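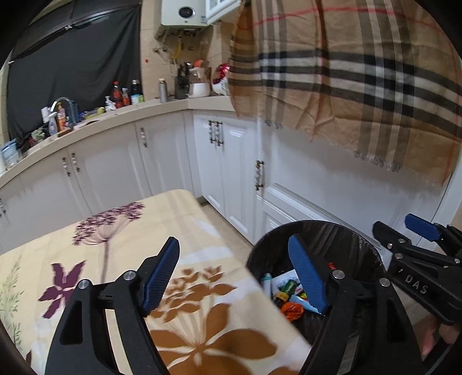
**Kellivar spray mop, pump won't prime** (my running log, pasted into the ticket like you asked)

Hi again! So the short version is that the trigger clicks and nothing comes out. I bought the Kellivar with the starter box (the one with the refill bottle and the washable pads) back in February and it was great until last week, when it went from a nice wide mist to a dribble to nothing at all.

**What I've tried so far**

- Took the bottle out and put it back until it clicked. No change.
- Swapped in the second bottle. Same thing, so I don't think it's the cap.
- Ran warm water through it, 36 pulls of the trigger. I got one sad little spurt around pull 20-something and then it quit again.
- Poked the nozzle with a pin. A bit of white crud came out, and my hopes went way up, and then... dribble.

I should mention I'd been using the Windwood floor soap in it, the concentrate, 80 ml to a full bottle. Your leaflet says to use the Kellivar cleaner only, but the store was out of it and the Windwood label says it's fine for spray mops. If that's what gummed it up, okay, just tell me and I'll stop!

**Update, 7:30 pm**

Did the vinegar soak from your email, 200 ml vinegar topped up with water, and let it sit in the bottle with the mop standing upright. After that it sprayed on the left side only. Better than nothing, but I'm getting a stripe down the hallway and a dry patch next to it.

**Update, next morning**

Back to nothing. There's also a small puddle under the head now, right where the tube goes in, so I'm thinking the tube has a split or has popped off its fitting. I haven't opened the head up, I don't want to mess with the warranty.

Could you send the tube and nozzle kit, part 239? And do I need to mail the old one back?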